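The arm on the early shift

1st June and I'm typing this on my break so it'll be short. Or not, we'll see.

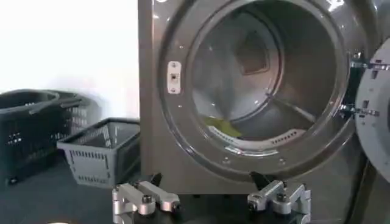
So a few people asked after the last post if the rumors were true, are we getting replaced. No. Nobody has lost hours yet. But the job is different than it was in December and I want to get it down before I forget what the old way felt like.

Quick background for anyone new. I work in the laundry at Grovstead, the care home, not the hotel laundry across town. Residents' own clothes mostly, plus towels and cloths from the kitchen and the cleaners. Two of us on a shift, was three when I started, but that was years before any robot. We did 665 loads last month. I know because there's a screen now that tells you.

The arm does loading and unloading. That's it. It doesn't sort, doesn't fold, doesn't read labels. Trokton sold it to the home and Brayden Bergeron from their side came out to set it up, and he was decent about it, asked us what order we do things in instead of telling us. Wubit told him straight off that the small stuff would be the trouble. Socks, cleaning cloths, anything that lies flat on the bottom of the drum. He wrote it down. She was right, too. Big towels it grabs no problem. One little rag and it goes in, comes out, goes in again. You want to reach past it and just take the thing. You're not allowed to, there's a line on the floor.

What's changed for me. My back, first. I used to bend down to those drums all shift long and by evening I couldn't put my own shoes away. That's mostly gone. I'm not going to pretend I miss it.

What I do miss is the pace. Used to be you'd load, start, turn around and fold, and you and whoever was on with you got into a kind of rhythm. Kiros used to sing. Now the arm sets the pace and it's slow, slower than me anyway, but it never stops for coffee. So the clean stuff comes at you steady and you're always folding. Folding, folding, hanging, folding. My wrists have opinions about that.

And the baskets. Baskets have to go in the same spot every time or it gets confused and stops and the light goes on. I have moved a basket back by an inch more times than I want to say. Mahlet put tape down, which helped. Then somebody from housekeeping dropped off a bigger one and left it in the way, and we were back to the light going on. You end up tidying for the machine. Never thought I'd write that sentance.

Checking the drum is the other new thing. Before every load one of us has to look in, make sure nothing got left behind. I always did that with my hand, without thinking, just a swipe round the inside. Now it's a step on a sheet with a box to tick. Fine. But I've caught more stuff with my hand than I ever did by looking, and I said so at the meeting. Seo-ah (she manages us) said she'd bring it up with Trokton. That was 5 weeks ago.

The meeting was ok otherwise. She said straight out that the plan is to keep both of us on per shift and use the time for mending and for taking clothes up to the rooms ourselves. I like that part. I took a cardigan up to a lady on the second floor last week and stayed 20 minutes, she wanted to tell me where she bought it. Under the old setup I'd never have had that. If they keep it that way I'm happy. If they look at the screen in december and decide one person can do it, well, then I'll be writing a different post.

Kiros thinks they will. Wubit says they can't, not while it's still fighting with the cleaning cloths. We have a small bet on, loser brings lunch.

Ok the light just went on. Basket again probaly. More next week, and I still owe you all the stain remover post, I haven't forgot.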